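How to budget for a pair of hand-held grippers (without running out of money at the cable stage)

Posted Aug 14, 2020 by Kelly Heywood

I've now done this twice, once badly, so this is the order I'd do it in if I were starting again tomorrow. It's for small teams who want to record people doing table-top jobs with grippers in their hands and who have a fixed pot to spend. Ours was 3000 euros, and Agathe Aubert signs the orders, so every line had to have a name next to it!

Step 1. Write down the jobs first

Before you open a single catalogue, list what the grippers will be picking up. Trays, bottles, little boxes, whatever it is. Measure the widest thing on the list and write that number at the top of the page. I skipped this the first time and ended up comparing opening widths with no idea which one I needed (I went for the prettiest, obviously).

Step 2. Decide between one and two

Some jobs are fine with a single gripper. Anything flat, or see-through, or a bit bendy is much easier to plan for as a two-gripper job, one at each side. Price the pair from the start, because adding a second later meant paying delivery all over again.
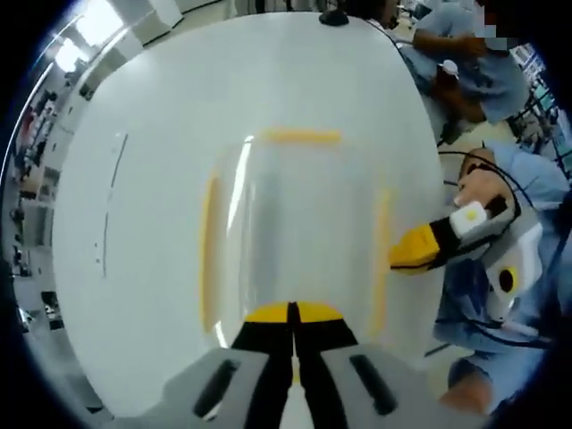

Two grippers at a clear tray with yellow edges.

Step 3. Price the bits that wear

Fingertips are the thing to ask about. Get a price for spare tips in writing, and ask whether they come singly or only in sets. Then cables. Measure from where the hand will be to wherever the cable ends up, then add a generous loop so people can turn their wrists. We had quotes from Fedetti and Odholm, and only the Odholm one listed spares at all, so I had to ring Fedetti and start again. Our spares and cables came to 353 euros, a line I had down as zero in May.

Step 4. Plan the table and the room

You need more table than you think. Leave a clear stretch in front of each person and keep a spot at one end for the things waiting their turn. Look up as well! Shiny white tops throw the ceiling lights straight back at you, so if you're buying a table anyway, ask for a matt one (Jérémie Gaillard is still cross with me about this).
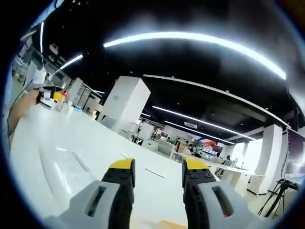

Gripper open over the long white table, with bottle, box and the rest off to the left.

Step 5. Add it all up, then stop

Our total was 2573 euros, and I left the remainder alone for repairs. Dorian Jacquet wanted a nicer trolley. Dorian did not get a nicer trolley.

Put the quotes, the widths and the cable lengths on one sheet and save it somewhere the next person can find it. Mine's in the Lullholm folder, second tab.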